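The scheduler that learned to wait

For most of its first year, the software that Rogelio Bautista's team writes at Kuda had one answer to every problem: plan again. If an arm came near its neighbor, it replanned. If a wrapper slid under a finger, it replanned. The arms spent a good part of the day standing still while a computer thought.

Kuda rents the upper floor of a former print shop in Eltgate. The company makes no hardware. It sells a planning layer called Chauvin, which sits between a camera and a pair of arms and decides which one goes where, and when. Its customers pack mixed goods in small batches, the kind of work where the next item is rarely the same shape as the last.

The test task is sorting candy. Wrapped pieces are light, shiny and hard to tell apart when they are piled up, and they move when touched.

"A box stays where you put it," Bautista says. "Candy doesn't. If your software has a wrong idea about where something is, you find out quickly."

The original planner treated the whole bench as shared space. Before either arm moved, it checked the full path of both. That was safe and slow. A plan took 300 milliseconds on a good run, and a crowded bin could trigger several plans in a row.

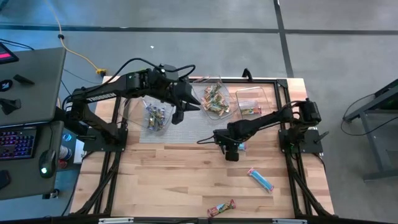
Page last changed: October, 10:00 a.m.

Two arms facing each other over one bench will sooner or later want the same spot. The clear bins at the back are within that shared area, and pieces that end up on the wood between the arms can be claimed by either one.

Harvey Petrenko, who wrote most of the new version, split the bench into small zones. An arm asks for the zones it needs, holds them while it works and gives them back one at a time. If a zone is taken, the other arm slows down and keeps its plan. Only after a set wait does it ask for a new one.

The idea is old. Railroads have run on something like it for a long time, and Petrenko says he took the outline from a signaling manual. The hard part was the cables. A cable looped over a wrist doesn't follow the arm exactly, and the first version of the zones ignored it. The current one adds a margin that grows when the wrist turns fast.

Perception changed less. The camera software still gives each piece a position and a confidence score. What is new is that the planner reads the score. A piece it is sure of gets a direct approach. A doubtful one gets a slower approach and a second look.

The team tested the release on 3,000 recorded picks before trying it on the bench. Replay caught two deadlocks, both with each arm holding a zone the other wanted. The fix was a rule that the arm closer to finishing keeps its claim and the other backs out.

Chauvin's first outside trial is at a packing plant in Rovunport. The plant's engineers asked for a log a shift lead could read, and that took Petrenko longer than the zone code. Each wait now gets a line in plain words saying which arm stopped and what it was waiting for.

Bautista wants to work next on pieces that lie half under a gripper, where the camera has little to go on. For now the planner marks them as unknown and returns to them after the arm has moved away.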